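Mimovcombe household recipe text - data card
v3, README for the February upload

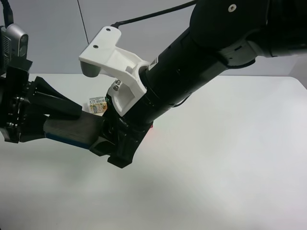 Kjell Boström wrote back after v2 that the oven temps were a mess, half in Fahrenheit with no unit, and could we please fix that before adding any more cakes. Fair enough. Fixed, mostly.

What's in it
942 recipes, plain text, one per file. Typed up from community cookbooks and handwritten cards lent by families in Mimovcombe. Lots of slices, lots of scones. Savoury stuff is thinner - 297 files, and a fair few of those are chutney.

Fields
title, source, serves, ingredients, method, notes
serves is blank where the card didn't say. Don't fill it in with a guess.

Cleaning
Spelling left as written in the method. Ingredients normalised to grams and millilitres, orginal wording kept in notes. Cups are metric, 250 mL. Tablespoons are 20 mL, the Australian one - if your scones come out odd check that first.
Family names taken out, except where the name is the recipe (Abdelaziz lentil soup stays).

Known problems
- 40 files with no oven temperature at all, just "moderate" or "hot"
- duplicates of the same lemon slice under different titles, not merged
- jam recipes haven't been checked for safe storage, dont treat them as advice
- "a knob of butter" still a knob of butter

Splits
100 files held out in the folder called Fondness. Everything else is in Jeltance. Picked at random, no balancing by type.

Licence
Free for non-commercial use, credit the Mimovcombe collection. Corrections welcome, send the file name and the line.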